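The Slow Return of the Shared Study Room

When I came to Cornusthorpe in May, I had with me one suitcase and a thesis which was already two years late. My landlady looked at the papers on her kitchen table for one week and then she gave me an address. "Go to Sperling," she said. "You will finish there, or you will learn that you don't want to finish."

Sperling is a reading house. I did not know this word before, and I think many people in the town do not know it also. It is a tall brick building behind the bus station, with three floors of rooms where a person can rent a desk by the month. It is not a library, because there are almost no books. It is not one of the modern offices with a coffee bar and a table for ping-pong. You get a desk, a chair, a hook for your coat, and the company of other people who are quiet.

The house was opened by a widow who had inherited the building and did not want to live alone in it. She rented the rooms to students of law, who came in the evening after their jobs. They had to bring their own lamps. The rules from that time still hang in the stairway in a glass case, and the first one says that whistling is a matter for the street.

Eifion Griffiths has kept the house for many years now. He is a former teacher of geography with a very soft voice, which is maybe the result of his work. He showed me the old account book, where the names are written in brown ink. In the best years the house had 200 members and a waiting list. Then people bought computers and stayed at home, and by the time Eifion took the keys there were 29.

"I had evenings when I read the newspaper to the radiator," he told me.

He did not advertise. He repaired the roof, he changed the windows on the north side, and he sold the big oak tables from the ground floor, which he still regrets. With this money he bought plain desks, mostly second-hand, from schools and from a small furniture company named Pruvard that was closing its workshop. He went himself with a borrowed van, 200 miles in each direction, and came home with so many desks that some had to stand in the corridor until the summer.
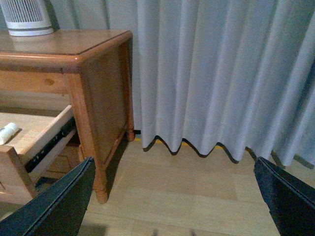
The members came back slowly, and they were not the same kind of members. Before, almost everybody was preparing for an examination. Now there is a translator of crime novels, a man who writes letters to his grandchildren, two sisters who study for the nursing exam, and a retired engineer who has been working on a history of the local canals for longer than the canals took to dig. Everybody knows what the others are working on, although I have never heard them speak of it upstairs. They speak of it in the kitchen, and there they speak a lot.

I asked Citlali Esquivel why she pays for a desk when she has a good one at home. She designs knitting patterns and sells them through a shop called Prorkia, and her apartment is ten minutes from the house by foot. She thought about my question during a whole cup of tea.

"At home the desk is mine, so I can leave it," she said. "When I stand up here, four people hear the chair."

I recognized this at once. In my first days at Sperling I stood up perhaps every quarter of an hour. I went to the window, to the kitchen, to the stairway to read again the rule against whistling. After two weeks I was ashamed to do it so often. After one month I forgot to do it, and one afternoon I looked up and the lights of the buses were already on.

The money is still a difficulty. A new boiler will be needed before next winter, and the cheapest offer was 790 dollars more than Eifion has put aside. He does not like to raise the rent. He proposed instead to open the ground floor on Sundays for people who want a desk for only one day, and the older members are divided about this. The engineer is against it. He says a person who comes for one day will bring food in paper - and he is right, I have seen it.

There was a meeting in the kitchen, quite a loud one for people with such habits. Citlali wanted to try it for three months. One of the sisters asked if day visitors could be given the rooms on the courtyard, where the noise of paper would not travel. At the end they agreed to try until spring, and the engineer agreed on the condition that he can choose the sign for the door. He has made four versions of it until now, each one longer than the last.

My thesis is not finished. It has five chapters from six, and the sixth exists as a list of sentences on the back of a bus timetable. My landlady asks about it every Sunday. I have paid my desk until the end of the year, on the second floor, beside the window that Eifion has promised to repaint when the weather is dry.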